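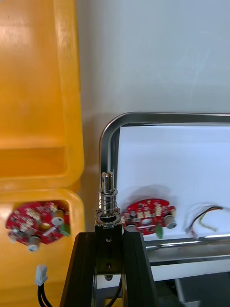 I joined the robotics club in November because Iñaki Nieto told me there would be snacks. There were crackers. By the time I had finished them I was in charge of the sorting project, and I still am.

The job we set ourselves sounds like something a bored toddler could do. Pick up a round circuit board, put it somewhere else, don't wreck it. The boards are red, they have a hole near the middle, and we have a box of 100 of them that the club got for the price of hauling them away. Drotska (the arm, named by a member who has since graduated and won't explain) is supposed to take them out of the yellow bin one by one.

Our first plan was to squeeze them by the rim. Boards do not like being squeezed by the rim, or ours don't. The capacitors stick out sideways like elbows, and whichever way you come in, one of them is there first.

So Maximiliano Villanueva suggested going in through the hole. We put a pin between the fingers, with a split tip and a spring underneath, so that if the arm is a little off, the spring takes the insult instead of the board. I was against this for 2 weeks, out loud, at every meeting. I would like it on record that I was also the one who cut the mounting block, twice, the first one having been measured by me.

The pin is good. On our best evening it picked 8 in a row and I texted my mother. The next evening it picked up a wire and waved it at us.

Wires are the current argument. Some of the boards have a connector hanging off them and some don't, and Drotska has no opinion on the matter until it is tangled. Iñaki wants to snip everything. Maximiliano wants to teach the arm to approach from the other side, and has written more than 160 lines of code toward that end, most of them comments addressed to me.

We're taking it to the Sosberg student meet at the end of the summer, August 2022, if the Chong brothers will lend us their van again. Last year's entry was Lumen, a desk lamp that followed your hand and came in second to last — the team behind us had left their battery at home.

I still have to redo the cable run before then, and buy crackers.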